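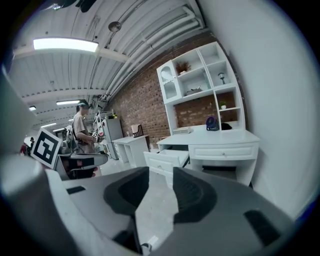 Trarkora desk bookings: read me first

Hi! I put this dataset together because I got tired of arguing about how big a shared office needs to be with nothing to go on but gut feel. It's a set of booking records from coworking spaces, cleaned up and squashed into two CSV files, and you're welcome to use it for pretty much anything. I run a small space myself, so the notes lean towards what an operator would want to know (sorry, economists).

What's in it

bookings.csv has one row per booking. You get a space code, the type of spot booked (hot desk, fixed desk, meeting room or private office), the start hour, the length in hours, and whether the person checked in.

spaces.csv has one row per space. There are 34 of them. Columns are the space code, the kind of neighbourhood, how many desks and closed offices it has, and whether members get a key after hours.

The two files join on space_code. I kept the column names short and lower case, and if you open them in a spreadsheet, please set space_code to text before you do anything else or the leading zeros vanish. I've done this to myself more than once.

Where it came from

Most of the spaces export from Roltis, the booking program a lot of us small operators ended up on. The rest sent me whatever they had, which in the case of Brakside was a wall calendar typed up by hand. Brakside rows are flagged with source = manual, and the start hours there are rounded to the nearest hour, so leave them out if you're looking at morning arrivals.

Khoury is an odd one too. It's a single building with two entrances and two front desks, and the operator treats it as two spaces with separate memberships. I've left it that way, under two space codes. Merge them if you like, but then a person who booked upstairs and downstairs on the same morning will look like a double booking.

What I took out

Names, emails, company names, payment details and anything anybody typed in the notes box. The notes box was a treasure trove, I'll admit, mostly complaints about the kettle, but there was no safe way to share it. I also dropped member IDs, so you can't follow one person through the data. That rules out anything on loyalty or churn. I know that's a pity!

Things to watch for

A booking isn't a body in a chair. Plenty of people book a hot desk and never turn up, and some spaces never bothered with check-in at all, so a blank in checked_in means we don't know. Please don't count it as a no-show.

Private offices are usually booked as one long block that covers the whole lease, and they'll swamp your averages if you leave them in with the hourly stuff. Filter on spot_type first.

November looks quiet in a few spaces. They were changing over to Roltis and some of the old records didn't make the trip.
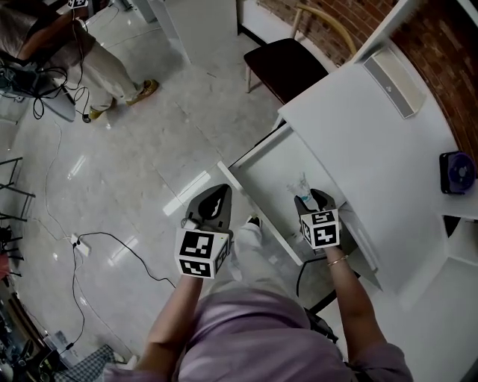 Can I use this to work out how many desks my own space needs?

As a starting point, sure, but find spaces in spaces.csv that look like yours first and only compare against those. A downtown space with after-hours keys fills up on a very different pattern from a suburban one that locks the door at 5 p.m., and the overall average won't suit either of them.

Licence and fixes

Use it, share it, chop it up, charge for a report based on it if somebody will pay you. All I ask is that you mention Trarkora somewhere and don't try to work out which member is which. If you spot a mistake, send me the space code and the row and I'll fix it in the next version. Changes get listed in changes.txt, newest at the top.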